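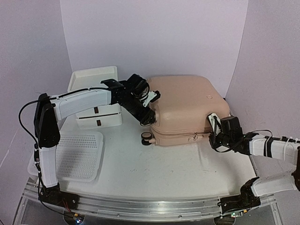
A Pink Suitcase and the Joy of Packing Early

Posted in March by the author of Small Bag, Big Week

I have a confession – I love packing more than I love some of the trips. Give me an open suitcase, a pot of tea and a whole evening and I'm perfectly happy. So when my old gray duffel finally lost its zipper (in the parking lot at Holtell, with my socks on display), I was sad for maybe a minute and then I went suitcase shopping!

I came home with a hard shell in the palest pink. I'd sworn off pale luggage years ago, and then I saw this one and forgot every word of it. It has rounded corners and a bit of a shine, a little round logo down at one end, and black double wheels that look very smart against the pink. Even the small fittings on the side match the shell, and I'm a sucker for that kind of thing.

Getting used to a hard shell

A duffel lets you cheat. You stuff one more sweater in the top and lean on it. With a zipper running between two shells you have to think in halves, and it took me 3 tries to get it right.

My first go was everything heavy on one side, and closing it felt like folding a mattress. Now the bottom half gets shoes (heels toward the wheels, so they don't slide down on everything else when you stand it up), then jeans, then the toiletry bag. The top half is all the soft stuff – T-shirts, pajamas, the cardigan I take everywhere and wear maybe once.

I roll the T-shirts and fold the jeans. I know people have strong feelings on this! Rolled jeans turn into logs, and I can't do a thing with logs.

The cubes

I'd had a set of Gilto packing cubes sitting in a drawer, still in the wrapper, and they finally got their moment. The long skinny one is perfect for underwear and chargers. The big square one I'm less sure of, it takes up nearly a whole half and then you're just packing a suitcase inside a suitcase. I may give it to my sister.

Total for the week came to 19 pieces of clothing, counting socks as pairs, and there was still room for a paperback and the rain jacket.

Do it on a table

Please try this if you've been packing on the bed or the floor. Lay the case flat on a table and your back will thank you the next morning. I cleared mine off completely first and it made me want to clear off every other surface in the house too (I got as far as the hall shelf).

Next up is four nights in Godoy, where I'm told the evenings are chilly, so the cardigan is going again. I still need to find my luggage tag. It was on the duffel, and the duffel is somewhere in the garage.

Contact | © Small Bag, Big Week | Back to top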